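May
By Diane Vachon

Our kitchen in Clondholm has one good cupboard, and for years it was full of cups. They went in three deep, so whatever you wanted was at the back, and you had to take out half a dozen others and balance them along the worktop before you could make a simple cup of tea. When we finally had the shelves out to paint them I decided the everyday cups weren't going back in, and I bought a mug tree. I have since become rather a bore on the subject, so you may want to put the kettle on.

The first thing to look at is the base. People choose a mug tree by its arms, which is understandable as that's where the cups go, but it's the base that keeps the whole business upright when somebody grabs the top cup in a hurry. A square, flat one with a bit of weight in it suits me best. Run your hand along the underside before you pay, and if it rocks on the shop counter it will certainly rock at home. Ours did wobble slightly at first, and a circle of felt under each corner put it right.

Next, think about what you'll be hanging. Heavy stoneware wants to go low down, with the weight shared between opposite sides. Plastic cups are a joy by comparison, being so light, and they can live up at the top where small elbows are less likely to catch them. My grandchildren's picnic cups used to roll about in a drawer with the rolling pin, and I can't tell you how much nicer the drawer is without them!

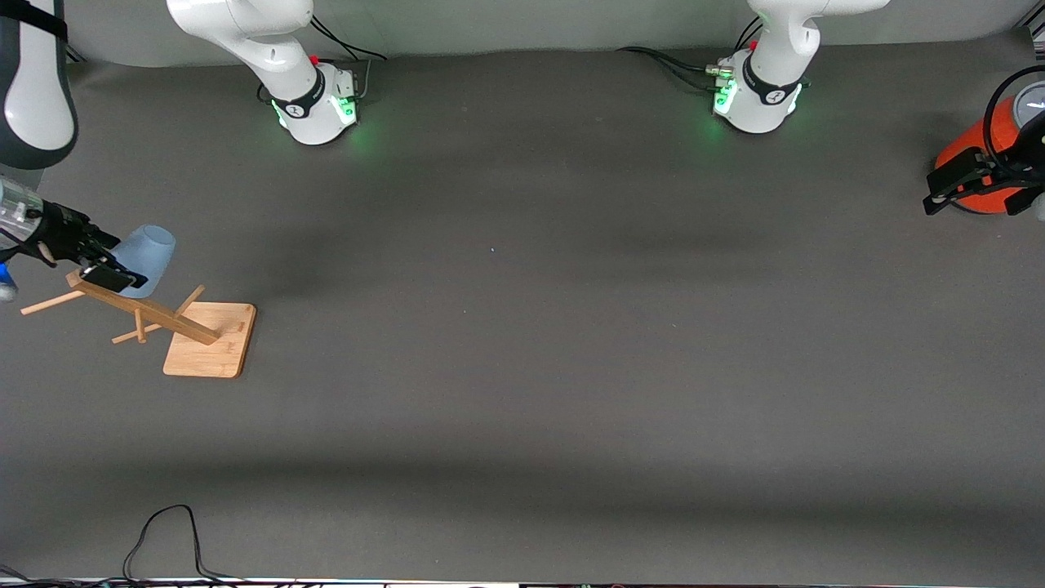
A light blue plastic cup at the upper end of a wooden mug tree.

If you're looking at wooden ones, bamboo or otherwise, they do need a little looking after. Mine gets wiped with a well wrung-out cloth and then dried with a tea towel straight away, and twice a year I rub in a drop of food-safe oil and leave it overnight. Please don't put it in the dishwasher. My neighbour Sushil Dwivedi did, with a lovely one he'd been given as a leaving present, and the pole came up so rough that he had to go over it with fine sandpaper before it stopped snagging the cloths. He has it back in use now — a bit shorter in the arm than it was, but perfectly sound.

Let the cups drain on the rack before you hang them up, too. Water left inside the rim finds its way down to the base and leaves a dark ring there, and those rings are a nuisance to shift. I've had some luck with a paste of bicarbonate of soda and water, left for ten minutes and rubbed off gently along the grain, though an old mark may need a second go.

As for where it stands, keep it away from the hob and out of the direct line of the kettle's steam. Ours is on the side by the bread bin, with enough room to turn it round without knocking the wall. If you're short of worktop, a deep windowsill does nicely — just bring it in from the glass a little on frosty nights.

Once a month I take everything off and give the arms a proper dust, especially the joints where they meet the pole. An old soft toothbrush gets in there better than any cloth.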